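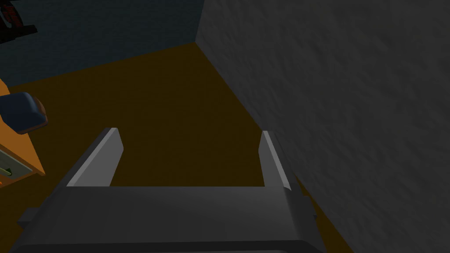 首页 本地 居住 交通 副刊 订阅

Brumstead大件家具回收改为预约制,旧柜旧桌可送修后转售

Brumstead镇从明年起调整大件家具回收办法。居民处理旧柜子、旧桌椅和床架,须先在镇公所网站或服务窗口登记,由承运方上门收取,不再统一堆放到路边。还能使用的家具会送到Dalora旧物中心,修整后低价出售,其余拆解处理。 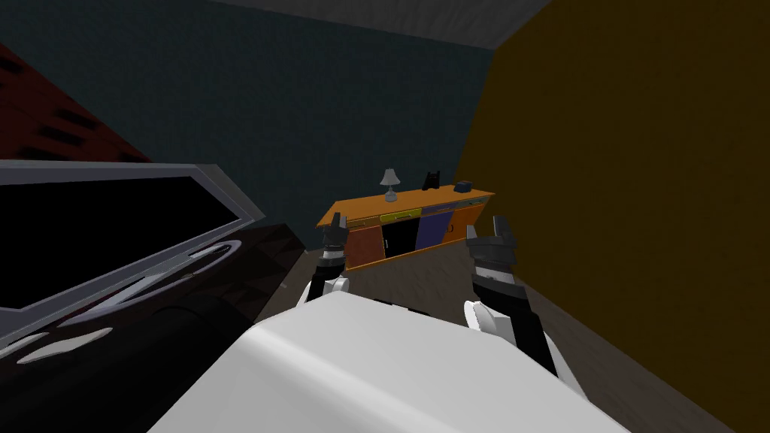 文/本站编辑部 2025年12月15日 居住版

镇公所上周公布的方案显示,今年前十个月,全镇登记在册的路边大件家具共1021件,其中182件经检查后认定可以继续使用。可用的家具以餐边柜、书架和单人椅居多,沙发和床垫很少,多数在路边淋过雨,只能作废处理。

现行办法已沿用多年。每到集中清运的日子,居民提前一晚把家具搬到人行道边,第二天一早由清运车拉走。近来投诉增多,主要集中在两个方面:一是家具堆放时间过长,占用人行道,推婴儿车和坐轮椅的人要绕到车行道上;二是清运车到来之前已有人翻拣,抽屉和门板散落一地。老城区巷子窄,问题更突出。

新办法把全镇划为4个片区,轮流上门。每户每年可免费预约2次,超出部分按件收费,收费标准要等镇议会审议后公布。上门收取由Giannakopoulos运输公司负责,该公司目前承担镇上学校和图书馆的搬运业务。没有电梯的楼房,居民可以在预约时注明楼层,工人入户搬运,不另收费。玻璃门和镜面要事先用胶带贴好。

旧物中心设在Dalora路原来的种子仓库里,前半部分卖货,后半部分是修理间。中心从十月开始试运行,起初只收木制家具,后来也收金属架和藤椅。修理的活多半不复杂:重新上胶,换合页和拉手,打磨台面,补漆。颜色太旧或者掉漆严重的柜子会整件重刷。中心方面说,刷成鲜亮颜色的矮柜卖得最快,深色的大衣柜放得最久,主要是现在的房子层高有限,买主量过尺寸以后往往放弃。

售价由中心自行确定,不议价。小件当天付款当天取走,大件可以寄存一周,也可以请Giannakopoulos代送,运费另算。中心不收婴儿床、电热类家具和带有明显虫蛀的木料。登记时如果拿不准,可以上传一张照片,由工作人员先看。

邻近的Drirkent镇前年已经实行预约回收,Brumstead的方案有不少地方参照了那边的做法。Drirkent镇公所提供的材料说,实行初期预约电话常常占线,后来增加了网上登记才有所缓解。另一个问题是有人预约后不在家,车白跑一趟。Brumstead为此规定,无故失约的住户当次仍计入免费次数。

对租房的居民,方案作了单独说明。租客可以自行预约,但处理房东的家具要附上房东的书面同意。搬家公司不得以住户名义批量预约。商铺和旅馆淘汰的家具不在免费范围内,可以直接与旧物中心联系,由中心决定是否接收。

镇公所还打算在旧物中心开设修理课,教居民更换抽屉滑轨、调整柜门和处理松动的椅腿。课程地点在修理间,材料费自付,工具由中心提供。具体时间尚未确定,报名表会放在图书馆一楼的服务台。

方案全文可在镇公所网站查阅,纸本在服务窗口领取。居民意见征集到本月底截止,可以写信,也可以当面提交。镇议会将在新年后的首次会议上表决。现行的路边清运在新办法生效前照常进行,清运日期以各片区公告栏为准。

读者留言

河边老住户:早该改了。我们巷口那张破沙发放了快一个月,下雨以后味道很大。

木屑:去旧物中心看过,餐边柜做工不错,就是拉手配得不太搭。建议多备几种五金件,让买的人自己选。

三楼没电梯:入户搬运不另收费这条好,希望真能做到。上回自己搬衣柜,墙角磕掉一大块漆。

Kelp77:免费次数太少了吧,搬一次家就用完了。一次能约几件也没写清楚。

小满:回楼上,方案附件里有写,按车次算,一次装得下都可以放。

半价书架:修理课要是安排在晚上就好了,白天上班的人去不了。

相关阅读

Drirkent预约回收实行情况:电话占线问题缓解
Dalora路种子仓库改建完工,临街一侧保留旧门
老城区人行道占用投诉增多,巷口将增设标线
图书馆搬迁期间还书地点一览
冬季木家具开裂,怎样补缝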